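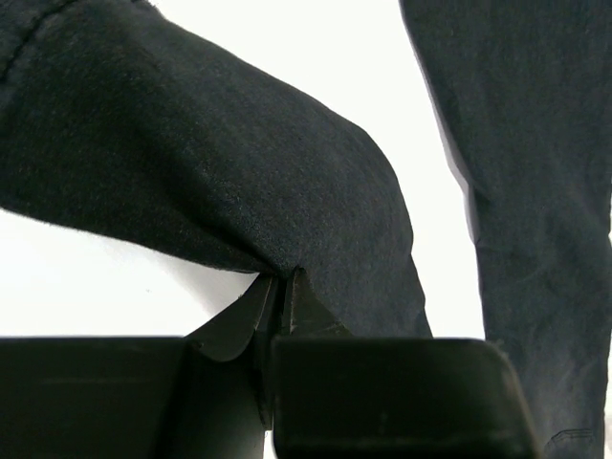

I promised the list back in July that I would write up the finger comparison on the laundry bench, and then the summer got in the way as it does, so thank you for the nudge and for asking such sensible things. We have been trying the Koltholm fingers against the old Flotitz pair on ordinary worn clothes, the kind that come out of a drawer with lint all over them, and I think I now know which I would keep if I could only keep one. The dark jersey-type stuff is where I'd start anybody off. With the cloth taken at the very tips, only a small fold of it between them, and a bright white surface behind, even the fuzz along the bottom of a bend stands out and you can see how little material you've really got hold of. I had been grumbling for weeks about grasps that I thought were closing on a decent handful, and once I started looking at the wrist view properly I felt rather silly.

Somebody on the Indley grippers list wrote on Tuesday:

> Hello all, we're a small group just starting on garment handling and I've been reading back through the archive with great interest. We've got an arm with a plain parallel gripper and flat rubber fingers that came with it, and they're fine for boxes and hopeless for T-shirts.

Welcome, and please don't be downhearted about the T-shirts! Flat rubber was where we began as well, and it did us very nicely on tea towels laid flat and not at all on anything with a sleeve. The trouble for us was at the moment of picking up. A blunt finger pushes the cloth along the table in front of it and you end up with a neat little ripple just out of reach. Fingers that come to a point will get down either side of a ripple and nip it, and that alone was worth the afternoon it took to change them over.

> Is it worth paying for the pointed fingers, or could we file down what we have?

File down what you have first, by all means, it costs you nothing but a bit of dust and you'll learn a good deal from it. We did this with the Flotitz pair, and they were much better for picking up and slightly worse for hanging on, I think on account of the contact area being so small by the time I'd finished (I am not a delicate person with a file). The Koltholm ones do better at holding, and I put that down to the face of the pad more than to the outline. I should say I haven't tried the same pads on both shapes, which would be the proper test, and if somebody has a spare set of either I would gladly do it and report back.

> How many tries did you give each one? I never know when to stop.

We did 200 picks with each pair, and the cloth was dropped on the table in a heap before every one of them. I'd planned on 500 and I'm afraid my patience gave out. For what it's worth, the gap between the two pairs was plain to me after the first 30 and didn't shift much afterwards, so if you're only choosing between two things that are very different, I wouldn't make a life's work of it. If you're comparing two sets of pads on the same fingers, that's another matter and you'll want the larger number.
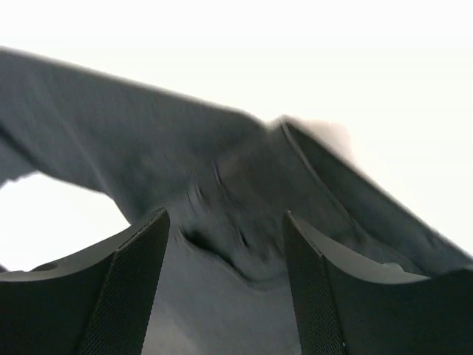 > Do you close on position or on force when the material is thin?

We close on position until the fingers are nearly together, and on force for the last little bit.

That was a change I made quite late on, and I wish I had made it sooner. With force all the way, the Salazar controller would see a stray thickness of cloth, decide it had a good hold and stop there, and then the garment slid out as the arm lifted. With position all the way, it would squash a seam much harder than I liked. The changeover point takes some fiddling. Ours is set at about 10 per cent of full opening and I moved it back and forth for most of a day before leaving it alone. Yours will depend on your fingers and on how much play there is in the gripper, so please don't copy mine and then write to tell me it's wrong.

> What do people do about pads? Ours get shiny and then nothing sticks.

I've gone over to pads with a fine mesh texture on the inner face, and I'm very happy with them. The smooth ones we had before were lovely when new, and then they picked up fluff and skated about on anything woven. A fine texture fills up with fluff as well, I won't pretend otherwise, but a stiff toothbrush gets it out again and you can see at a glance whether it needs doing. I brush them at the start of a session and again after lunch. Coarser textures I'd steer clear of for clothes. We borrowed a set with quite deep ridges and they pulled a loop in a jumper that I was rather fond of.

> And where have you put the camera? Ours is on a post looking down and it's blind the moment the gripper arrives.

We have both, a post camera and a small one at the wrist, and I would be sorry to lose either. The post camera is good for deciding where to go and the wrist one is good for finding out what you've got once you're there. Do spend a little time on where the wrist camera points. You want the tips and a fair bit of what is beyond them, and my first go had it so low that I was looking mostly at the gripper's own housing. A pale tabletop is a help with dark clothes, and for white shirts I lay down a piece of blue sheeting, which wants ironing now and then or the wrinkles in it confuse everything.

> Sorry for so many questions at once!

Not a bit of it, it's been a pleasure to have a reason to get my notes in order. If you do get as far as socks, I would dearly like to hear how you manage, as ours are still a muddle and I've put them off until the weather turns. I can send the drawings for the filed-down Flotitz fingers to anyone who'd like them. They're only pencil, with a tea ring on the second sheet, but the measurements are right apart from the overall length, which should be taken from your own gripper.

All good wishes from the Indley bench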